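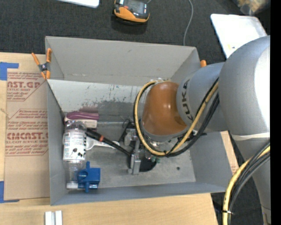
Marlene Medeiros told us after her first session that she had never before heard her own voice without wanting to leave the room. We were glad to hear it, and we asked her permission to put it on this page.

About Drosunent

Drosunent is a small recording studio and a music school under the same roof. We record singers, songwriters and bands, mostly country, folk and what people call Americana, and in the same rooms we teach guitar, fiddle, pedal steel and singing. The studio is on the ground floor and the lessons are upstairs, so when somebody is recording a quiet song we ask the pupils to wait with the louder exercises. They are used to it.

How we began

The school came first. Bontu Sisay was teaching guitar to children and adults in a rented room above a bakery, and many of her pupils wrote songs which they wanted to keep. She bought two microphones and a second-hand mixing desk and recorded them in the evenings, when the ovens were off. The first album made in this way had 10 songs and sold 600 copies, almost all of them at concerts. The singer spent the money on petrol and a better guitar.

After that the room became too small. We moved into the present building in May, with a lot of help from the parents, and it took us the whole summer to make the big room quiet enough. The door of the big room still does not close by itself. Please push it.

What we do

Recording. You can book the big room by the day or by the half day. An engineer is included in the price. We have an upright piano by the maker Dvořáček, which is tuned before each session, and a collection of old amplifiers which you may use without extra cost. If you bring your own drummer, please tell us in advance, as the drums have to be carried up from the cellar.

The Standix package. Many people come to us with four or five songs and no idea how long it takes to record them. For them we made a fixed package: three days of recording, one day of mixing and one visit later to listen again with fresh ears. It costs 1,099 pounds. Session players are not included, but we can recommend some, and most of them are our own teachers.

Lessons. We have some 30 pupils in a normal term. The youngest is learning fiddle and the oldest began with the pedal steel after retiring. Lessons are one to one, except the harmony singing group on Saturday morning, where everybody is welcome, also those who cannot read music.

Nostix evenings. Twice in a term we clear the big room, put out chairs and let pupils and studio guests play for each other. There are no prizes. The name comes from the first evening, when the drummer had forgotten his sticks at home and played the whole set with his hands. We record each Nostix evening and the players receive their own songs afterwards.

How we work

We prefer to record people playing together in one room. This means that a small mistake of the bass can be heard also in the microphone of the singer, and we cannot always remove it. Some artists like this and some do not. If you want to build your song one instrument after another, we can do it also, only please say it when you book, so that we plan enough hours.

We do not tune a voice with the computer unless the singer asks for it. We do not take any share of your songs. What you record here belongs to you, and you receive all the files on the last day. We keep a copy for one year.

Our people

Bontu Sisay leads the school and does most of the mixing. She still teaches guitar two afternoons a week. Marlene Medeiros, whose words are at the beginning of this page, came back to us after her own record was finished and now leads the harmony group - she says it was the easiest way to be allowed to use the piano.

Visiting us

You are welcome to see the rooms before you decide. Please write first, as we cannot open the door during a recording. The bell is switched off when the red lamp is on.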